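Subject: Re: [porkel-build] Jaw pads, cable exit and what to practice on
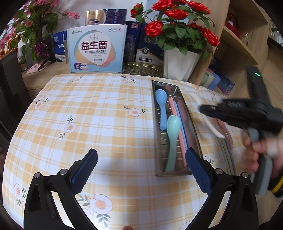

Both Porkels at the kitchenware table, seen from the camera on one of them. The right-hand unit is moving.

Replying to the questions about the second build, with my notes from the pair I have at home. I'm on the Stulley jaw plates with the stock trigger linkage. If you are on the older plates some of the measurements won't carry over, but the order of work should.

> I have one gripper finished and the parts for a second. Before I
> close up the second one I'd like to hear from people who have
> two running.
>
> 1. The pads on my first one slip on anything thin and smooth. A
> marker or a screwdriver is fine. A plastic spoon handle rotates
> as soon as I lift it. Is this the pads or the jaw angle?

Could be either, so check the angle first. Close the jaws on a strip of paper and hold it up to a lamp. If light shows along one end of the pads, the angle is off and new pads won't help. On my first build the tips met well before the heels did, and a spoon handle was being held on a line of contact a couple of millimeters wide. Naturally it rotated.

The fix was a shim under the heel of each pad. I cut mine from packing tape, four layers on one side and two on the other, and added them one layer at a time until the paper strip pulled evenly. The sides needed different amounts. I think one jaw plate was drilled a little off, and I wasn't going to make it again for that.

Once the angle was right I changed the pads too. The ones on there now are the dark blue textured ones. The smooth set held a dry glass jar better, but for narrow handles I prefer the texture. Clean whatever you fit with dish soap before you judge it. I wasted an evening on pads that still had a film on them from the backing sheet.

> 2. How tight do you run the screws at the base of the jaws? Mine
> back out. I have tightened them three times now and I don't want
> to crush anything.

They will keep backing out if they are also acting as the pivot. On the Stulley plates the screw is meant to clamp on a sleeve, and the jaw turns on the sleeve. Check that your sleeve is slightly longer than the jaw is thick. If it's shorter, the screw head rubs on the jaw and every squeeze of the trigger unscrews it a bit. Mine were short. I put a thin washer under each sleeve and could then tighten the screws properly with no drag on the jaw.

Low-strength thread locker after that, a very small amount, and leave it overnight. Keep it off the plastic parts. It can craze some of them and you won't notice until the part splits.

I then ran 200 squeezes on each gripper in front of the TV and checked the screws with a driver. No movement on the first. On the second, one of them took another eighth of a turn, and it has stayed put from then on.

> 3. Where does your cable come out? Mine leaves straight out the
> back of the housing and it pulls on the connector whenever I
> turn my wrist.

Change this before you close up the second one. I had the same layout as you and lost a connector to it.

What I do now is bring the cable out low, near the handle, and tie it to the body once before it goes anywhere else. The yellow and black cable in the picture is the one on the right-hand unit. Leave a slack loop between the connector and the tie point, big enough that you can turn your wrist all the way over both ways and see the loop move while the connector stays still. Past the tie I run the cable back along my forearm under a loose elastic band. Running it over the table doesn't work. It drags across whatever you just put down.

Total cable length on mine is longer than it needs to be. I'll shorten it when I have to open the housing for some other reason.

> 4. Is the status light worth the trouble? The Omoregie notes
> leave it out and I have the hole in the housing but nothing
> wired to it.

I'd wire it. Mine is the small green one on the upper part of the housing. It is lit when the board is up and the trigger sensor is giving a reading inside its normal range. If the sensor reads out of range, the light goes off. It costs one resistor and a bit of soldering.

I left it off my first build, following the same notes, and ended up with a session where the jaw position was a flat line from start to end. The video was all there and looked fine. With the light I would have seen it in the first minute. I went back and added it.

Two things to watch. Put it where you can see it with the gripper in your working grip, and check that by holding the housing before you glue anything. Also use a bigger resistor than the one you'd normally pick. At full brightness it's unpleasant to have next to your hand in the evening, and it can put a tint on light-colored objects when you work close.

> 5. What are people using to practice on? I've been moving blocks
> from one box to another and I think I'm only learning how to
> move blocks.

Kitchen things, for me. The current job is a rectangular stainless tray with a perforated bottom, plastic spoons in a few colors, and a pair of long chopsticks. You pick pieces up off the table, put them in the tray lengthwise, then take them out again and start from a different layout.

I like it for a few reasons that blocks don't give you. A spoon has a thin end and a wide end and it rocks when you touch the bowl. The chopsticks roll, and when the two are lying against each other it is hard to take just one. The raised rim on the tray means you can't slide a piece in from the side, so you have to lift and come down, and if your jaws are open too wide you hit the rim. The perforated bottom makes the chopsticks sit a little differently each time.

It's also a good two-handed job. One gripper steadies the tray or holds a piece by the end while the other gets a better grip. I found that much harder than I expected with both hands in grippers, mostly from the two housings bumping into each other. Go slower than feels natural. My early clips have a lot of blur in them from swinging the free hand around, and it still creeps in.

For the surface, I use the ordinary plaid tablecloth that lives on that table. Cloth has some give and you can get a jaw tip under a spoon handle more easily than on a bare top. If you only ever practice on cloth you will get lazy about it, so I pull it off every so often. On the bare table the thin handles are a real problem, and that's where the pad angle from question 1 shows up again.

I do sets of 20 pickups and write down the ones that failed and why. On the bare table, with the old pads and no shims, I was dropping or twisting roughly 60 percent of the spoon pickups. I haven't done enough sets with the new arrangement to quote a figure, but the notes are a lot shorter.

> 6. Anything you would do differently on the second one?

Yes, a few things.

I'd build the two at the same time. My pair don't match. The trigger on one has a longer dead zone before the jaws start to move, and I can feel it every time I switch between them. If I had set up both linkages on the bench side by side I would have caught it.

I'd mark the handles. Mine have left and right sleeves on the cable and nothing on the grippers themselves, and I have picked up the wrong one more than once. The camera alignment is different on each, so it does matter.

And I'd check the camera view before gluing the mount. You want both jaws in view when they are fully open, plus enough of the table past them to see what you are reaching for. My first mount was too steep and all I had was jaw tips and a hand-sized patch of table. The one I use now looks out much flatter. It picks up the far side of the room too, shelf and flowers and all, but I can see the target coming. A fingertip gets into the bottom of the view now and then on mine, depending on how I hold it. I haven't bothered to trim the guard for that.

One thing you didn't ask. If you are using the Vakik logging script, the version from March writes the jaw opening for both units to the same column when they have the same ID. There's no warning. Set the IDs by hand before plugging in the second gripper, and open the file after a short test to see that there are two columns with different numbers in them.

I can measure the sleeve and washer stack if anyone wants it - it'll have to wait until I next have one apart. The shim thickness I can't give you in any useful way, it's packing tape and it depends on the roll.

If somebody has a trigger spring that is lighter than stock and still returns all the way, I'd like the part details. My hand is tired after the third set, and the spring I tried from the drawer leaves the jaws about a quarter closed.

_______________________________________________
porkel-build mailing list
Please trim quotes when replying. Drawings go in the list archive, large video files do not.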